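4 July 2025

What a day! I'm writing this on the late train back from Clunstead with my shoes off and a cheese roll that has been in my bag since breakfast, and I still can't stop thinking about shrink film.
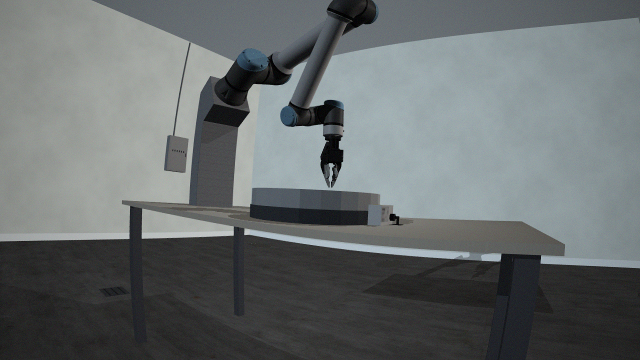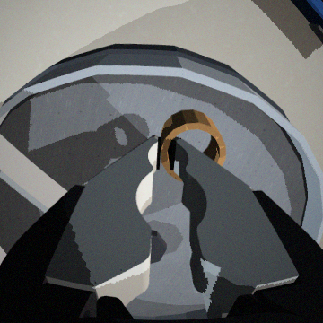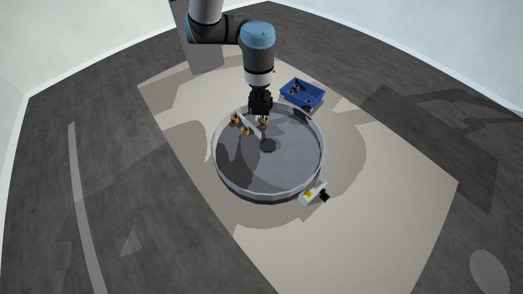
Arm and gripper, three views.

So, the film. The Talham line has been tearing bags at the heat tunnel since February, only on the small packs, and only on some shifts. We'd blamed the film supplier, then the blade, then the film supplier again. Today Roos Verschueren came over from Mesitent with a laser thermometer and a bag of offcuts, and she had it by lunch. The tunnel was fine all along! It was the infeed belt. It had crept up in speed, and the packs were going in nose to tail, so the gap between them was too short and the seal came down on the stretched part of the film every time two of them bunched up.

We dropped the belt by 2 notches and ran 40 packs. Not one tear. I made a noise I'd rather not describe and the fitter at the next machine looked round.

Then of course I wanted to try everything. We ran the big packs (good), the small ones with the thinner film (good, though a bit wrinkly at the corners) and then the awful twelve-bottle tray that everybody hates, which went through looking like something off a shop shelf. Roos thinks we could go down a grade on film for the lot. I'd want a full week on it first, but just imagine the rolls we'd save, and the changeovers! A roll change on that machine takes 20 minutes on a good day, and you need long arms.

I must remember:
- mark the belt speed on the dial with paint pen, both sides
- ask Orlandini for a new guide rail, the left one is worn to a point
- send Roos her thermometer back (it's in my coat)
- wrinkly corners: try the lower fan first, before touching the heat

The afternoon was less thrilling. Long talk about pallet labels, and whether they go on the short side or the long side, and I'm for the short side and I always will be. Tea was good though, proper ginger cake.

I do love this job on days like this. Five months of swept-up plastic and sorry phone calls, and it was a belt! I keep wanting to tell the man across the aisle. He's asleep, lucky for him.

Next stop is mine. Early start on Monday, the night shift want to see the new setting and I want to be there when they do.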